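Robot club, week who-knows: the block finally gets its own table

March 10, 2022

I have been meaning to write about robot club for ages and tonight I am finally doing it, with cold noodles next to the keyboard and a head still full of grip angles. If you only come here for the bread posts, I'm sorry, bread will be back soon (the rye is coming along!).

Quick catch-up for anyone new. We are a student club at Gostis, which is the tech building behind the old gym, and we're building up to a pick-and-place contest in June. The contest is called the Stamon Cup. You get a tabletop, a set of small blocks, and a fixed amount of time, and your arm has to find each block, pick it up and put it where the judges say. You don't steer it. Once you press start you have to stand behind a line with your hands off everything, and I already know I'll be terrible at that part.

Our software is called Fluline. I wish there was a good story behind the name. It started as a typo in a folder and by the time we noticed, it was in 19 different files and we had all gotten used to saying it out loud. Fluline takes what the wrist camera sees, guesses where the block is, and works out how to get the fingers on either side of it. On paper that's three steps. In real life every one of those steps has a hundred ways to be wrong, and I love it so much.

Most of this week went into what we call the long approach. Up to now we had been starting every run with the fingers pretty much hovering over the block, which makes you look like a genius. The contest won't be that kind. So now we start with the block well off to one side, open the fingers, and make Fluline figure out the whole trip by itself. The first evening it was awful – it would head off with total confidence toward a bright patch on the table and close on nothing at all. I laughed until my stomach hurt and then I went home and worried.

What helped was slowing down and logging everything. We did 157 runs over four evenings, all with the same red block, and wrote down the starting spot and the result for each one. Boring? A little! But by the end we could see that nearly all the misses came when the block was far away and there was strong light on that same side of the table.
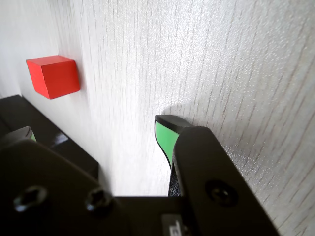
One reader, Ranasinghe, wrote in after my last post to say that we should stop fiddling with the finger speed and spend the time on lighting, and that a red block on a pale shiny top will fool a simple color filter whenever the top face goes toward orange. Fair point, and it stung a bit, as I had just spent two evenings on finger speed. We tried widening the color range the very next day, and the long approach went from hopeless to pretty decent. So thank you! Please keep writing in.

The other thing I want to remember from this week is the grip pads. We have green ones on now, and I've gotten very attached to them. The old set was harder, and a block would sometimes turn a little as the fingers closed, so it landed crooked and we lost placement points. With these it mostly stays put. I say mostly. There's one corner-first grab that still squirts the block across the table like a watermelon seed, and we haven't solved that one.

Our next goal is 40 clean picks in a row from random starting spots. Our best streak so far is 11, then somebody sneezed (me) and bumped the table (also me). After that we add the second color, and I've been told that's when everything breaks again, which I'm weirdly looking forward to.

If you're a student here and have been thinking about stopping by, please do. You don't need to know any code. I joined knowing how to make a spreadsheet and use a screwdriver, and the spreadsheet turned out to be the part they were missing. Bring a snack and a sweater, the heat in that building goes off early.

Okay, noodles are gone. More after the next round of runs, and I promise to post the rye recipe before then.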